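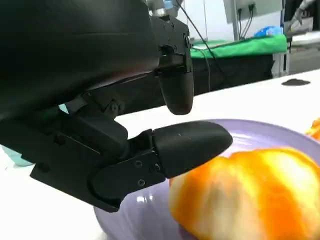
About Calloway Community Kitchen School

Calloway is a not-for-profit cooking school in Farnby. We teach adults and older teenagers to cook everyday meals from basic ingredients. The school has been going for 11 years and most of our students live within a short drive.

Classes run in the mornings and again from 6 pm, with a longer session on Sunday. Last year we had 713 enrolments across all programs. Groups are kept small so everyone gets time at the stove. No experience is needed for the beginner courses, and you don't have to finish one course before booking the next - though Bread and Pastry does assume you can already knead a basic dough.

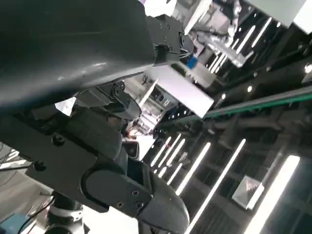
What we teach

Our core program is called Lasent. It runs over one school term and covers knife skills, stocks, vegetables, eggs, rice, roasting and planning a week's meals on a budget. Participants take the recipe folder home at the end.

Fever is our short course in chillies, curry pastes and hot sauces. It fills early, so put your name on the waiting list if the dates you want are gone.
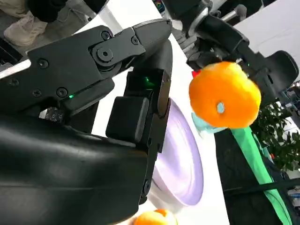 Calloway, Farnby

Fees and concessions

The full Lasent course costs $198, or $171 for concession card holders and students. Ingredients are included. We can spread the fee over up to 2 terms on request. Please organise this with the office before your first class.

Gift vouchers are available from the office and are valid for all courses.

Getting here

We are in the old produce store behind the Farnby library. Street parking is free after 5 pm and the bus stops on the corner. There is a ramp at the side entrance. 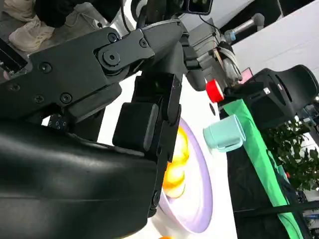 At the school

Wear closed shoes, tie back long hair and bring an apron if you have one. Tell us about allergies when you enrol - we can change most recipes with a week's notice. Enrolments for the next term open in May.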